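The cheese roll of Grirkcombe

March 2020

I have eaten my way through a fair number of towns in the name of local history, and I maintain that lunch counts as research provided you carry a notebook. Mine has a butter stain on most pages. The latest entries concern Grirkcombe, a small town at the bottom of a very long hill, where I went in January to look for a cheese roll.

Grirkcombe once had a cheese. It was called simply "the Grirk", a pale, crumbly thing the size of a hatbox, and carters took it over the hill to market with the rinds wrapped in dock leaves. The last dairy closed before I was born. The name lingers on a lane, a cul-de-sac and a pub, the usual afterlife for anything the English have stopped making. But I had read in an old parish booklet (price 30 pence, stapled by somebody in a temper) that the bakers there used to make a roll with the cheese crumbled into the dough, sold hot on market mornings, and that at least one shop still did. 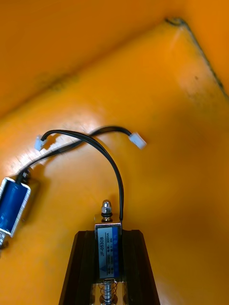

Down the hill

I took the 27 bus, which goes to Grirkcombe by way of every other place in the county. The driver called me "my lover" and then braked so hard that I met the seat in front. It was raining in that fine, sideways manner that makes an umbrella look like an affectation.

The market place is handsome if you keep your eyes above the shopfronts. Up there you get sash windows, a sundial that has been wrong since the clocks were first changed, and a carved cheese over the door of what is now a building society. The cheese has a wedge missing. I stood beneath it for some time, getting wet and feeling hungry, and a woman with a terrier asked if I was lost.

I said I was looking for the baker's. She said which one, and I said the old one, and she said they'd all been old, dear, that was the trouble with them.

What I found instead

The old baker's is now a delicatessen called Talemano. I was prepared to dislike it. It has a blackboard, and the blackboard has opinions about olive oil. There were jars of things in brine that cost more than my shoes, and a pair of scales so beautiful that I suspect nothing is ever weighed on them.

However, it was warm, and it smelled of bread, and the bread oven at the back is the original one, brick-fronted, with an iron door bearing the number 727. The young man at the counter had no idea what the number meant. I suggested it might be a foundry pattern. He suggested it might be how many people had asked.

They do not make the cheese roll. What they make is a flat, oily, blistered bread they call a Bralesetti, after the village where the owner's grandmother grew up, and it comes out of the oven just before noon with hard sheep's cheese melted into the dimples. I bought one to be polite. I then bought another, for which politeness was no excuse.

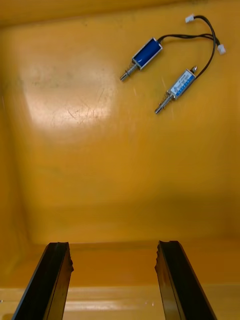

It has a proper crust, I will say that. So much flat bread is merely a sponge with a tan, whereas this crackled when torn and left salt on the fingers, and the cheese had gone brown and lacy at the edges where it ran over on to the oven floor. I ate the first standing up in the shop and the second in the church porch, reading a list of vicars.

It did occur to me, somewhere around the Reformation, that hot bread with cheese in it was still being sold from the same oven in the same shop, and that I had come a long way in the rain to complain that it was the wrong one. The parish booklet would not approve. The parish booklet also believes that King Alfred stopped here for breakfast.

A second opinion

Having missed one bus, I had time for tea. There is a Vietnamese café across from the church called Tô, whose name, I was told, means "bowl", and a bowl is what you get, with enough broth in it to bathe a cat. I ordered a small one. I dread to think what the large looks like.

The owner has lived in Grirkcombe for years and turned out to know more about the Grirk than anybody I had met. Her landlord's mother used to make it in the back kitchen, illegally as far as anyone can tell, and hung it in a stocking. It tasted, apparently, of lemons and wet stone. I wrote this down next to the butter stain.

She thinks there is a recipe in a drawer somewhere. I have left her my address and a stamped envelope, and so far the envelope has not come back.

Talemano shuts at three, by the way, and does not take cards.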